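Thursday, September 16, 2021

I have wanted to get inside the Coltlow pottery for years, and this week I finally did it! They open the doors one day in the fall (there's another one in November, if you miss this one) and you have to sign up ahead, which I forgot to do twice before. This time I set an alarm. Then I got there so early that I sat in the parking lot eating crackers until the gate opened.

There were 17 of us in the group, and we started out back where the clay comes in. I'd pictured neat little blocks wrapped in plastic, like you get at the craft store, but Coltlow mixes its own in a big tank, and it looks exactly like pancake batter. The guide let us stick a finger in. Colder than I expected, and it took me forever to get it out from under my nail.

From there you go to the casting room, which was my favorite part of the whole day. They pour the liquid clay into plaster molds, wait, and tip out whatever hasn't stuck to the sides. What's left is a mug! I must have asked seven questions in a row (sorry, everybody behind me). The handles get made in their own mold and stuck on by hand, and the woman doing it was so quick that I kept missing the moment when it happened.
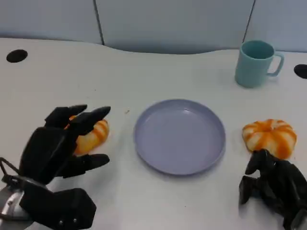
Then the glazing room, where I would happily have moved in. They had test tiles hung all the way up the wall, and the names were wonderful. There's a gray called Illine that I'd call blue, and my neighbor on the tour would call green, and we went back and forth about it until the guide told us it changes depending on where it sits in the kiln. So we were both right, or both wrong. The glazes look nothing like themselves before firing, by the way. The deepest red in the shop starts out as a sort of dusty pink, and I'd be scared to death of mixing up the buckets.

The kilns themselves you only see from behind a rope. The big one holds around 800 pieces and takes most of two days from loading to unloading, and a lot of that is just waiting for it to cool. They said the worst thing you can do is open the door early. I open my oven door every five minutes when there's a cake in it, so I'd last maybe a week in that job.
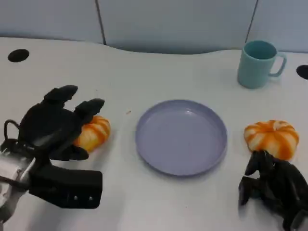 On the bus back to the parking lot I got talking with a couple who go to these things all the time, and they thought the Satano works was the better visit, because over there you get to throw a bowl yourself and they mail it to you once it's fired. Fair enough, but Satano charges for the tour and this one was free, and I've tried a wheel before. My bowl came out as an ashtray. I'll stick to watching.

The shop got me, of course. I went in for one cereal bowl and came out with a box. The seconds shelf is the place to look: everything on it has some tiny thing wrong, a pinhole or a drip on the foot, and you can get a good dinner plate for less than lunch costs. If you like the fancy stuff, there's a cabinet of Yoshida teapots they carry as a guest line, and I walked past it with my hands in my pockets.

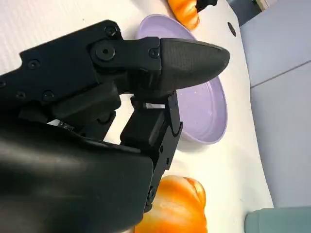

I've been thinking ever since about what makes a plate nice to use every day, and I keep landing on the boring answers, like how it stacks and whether it fits the dishwasher. Color matters more than I'd figured, though. The guide said to look at a piece on the kind of surface you'll be eating off, and a plain white tabletop is a pretty unforgiving one, so anything a bit creamy can look yellow on it. My own table is dark oak, so I get away with a lot. I did go for the gray in the end (blue!), four bowls and a small jug, and the jug has a wobble in the rim that I like better than the perfect ones.

Practical stuff: wear shoes you don't care about, the floor in the casting room is chalky and mine still have white toes. No bags bigger than a purse past the kiln rope. Coffee is from a machine and not great, but the lemon bars at the table by the exit were very good, and they'd run out by the time the second group came through.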